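Skomotau Community Help > Independent Authors > Pricing and Promotions

Free promotion on book one: may the rest of the series stay at full price?

Posted by Gultix
2021-01-24

I publish a romantic suspense series of 6 novels through Skomotau. The first book has been on sale since October, and I would like to offer it free of charge for a short period in order to bring new readers to the remaining titles. The promotions page states that an author may schedule a free period for "any eligible title," but it does not say whether the other books in the same series must be discounted as well. It is also unclear whether a boxed set containing the first book has to be withdrawn while that book is free.

I would be grateful for guidance on three matters. First, must all titles in a series carry the same promotion? Second, does the boxed set affect eligibility? Third, will the reviews already posted for book one remain in place after the promotion ends? I have 200 subscribers on my mailing list and do not wish to announce dates that I may later be required to change.

Ariel Estrella
Forum moderator

Thank you for your inquiry. Each title is treated separately for the purposes of promotion. You may set book one to free and leave the prices of the remaining books exactly as they are. The series page will show the promotional price beside book one only.

The boxed set is a separate listing and may remain on sale. Please check, however, that its description does not contain a statement such as "save on all books" or "cheaper than buying separately." During the free period such a statement may no longer be accurate, and listings with inaccurate price claims may be held for review. A held listing can't be edited until the review is closed, so any wording should be corrected before the promotion is scheduled.

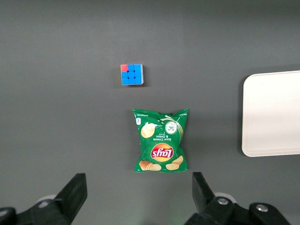
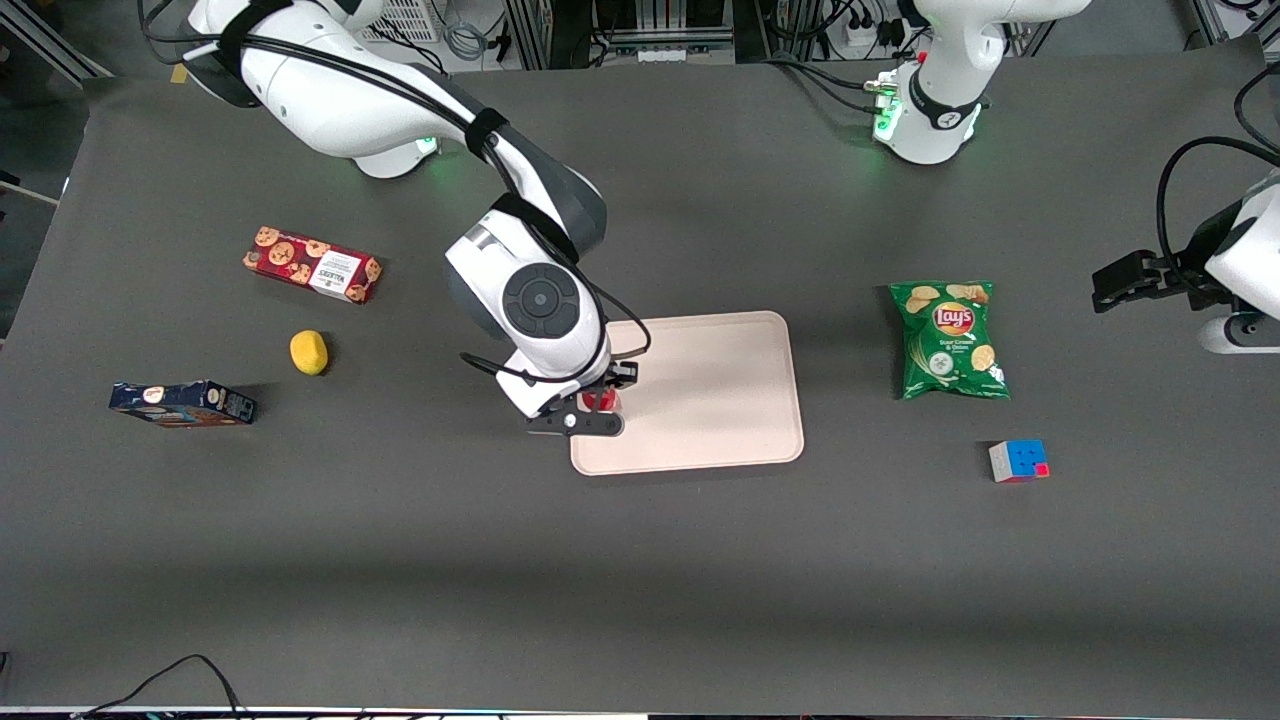
With regard to reviews, a change of price does not remove or reset them. Readers who obtain the book during the free period may also post reviews under the usual rules. Authors are reminded that a free copy may not be offered on the condition that a favorable review be written. A general request in the back matter of the book is permitted.

To schedule the period, open the title in your dashboard, select Pricing, and then select Promotions. Enter the start and end dates and save. The request must be submitted no fewer than 2 full days before the start date. You will receive a confirmation message once the dates have been accepted. I would advise you to wait for that message before writing to your subscribers.

Promotional copy is limited to 2,000 characters, including spaces. Titles set entirely in capital letters are accepted in the copy itself but not in the headline field.

Ploder

I did this last year with a cozy mystery series and had no difficulty. Only the first book was free. Sales of the second book improved during that week, while the later ones hardly moved until some time afterward. I can't say whether romantic suspense would behave in the same manner.

One point to add to the moderator's reply: if your first book ends on a cliffhanger, it is advisable to say so in the description. Mine did, I did not mention it, and several of the new reviews complained on that account. If each of your novels is complete in itself, state that near the top.

Arrieta

I believe the boxed set must be taken down. That was the rule when I ran a promotion.

Ariel Estrella
Forum moderator

In response to the reply from Arrieta: the earlier rule applied to titles enrolled in the former bundle program, which has closed to new entries. If your boxed set was created under that program, a notice to that effect will appear at the top of its dashboard page, and you should contact Author Support before scheduling any dates. Boxed sets without the notice are not affected.

Gultix

I have checked the dashboard and no such notice appears. The description of the boxed set did contain the words "cheaper than buying separately," and I have removed them. I will submit the dates for book one this evening and will write to my subscribers once the confirmation has been received. My thanks to all who replied.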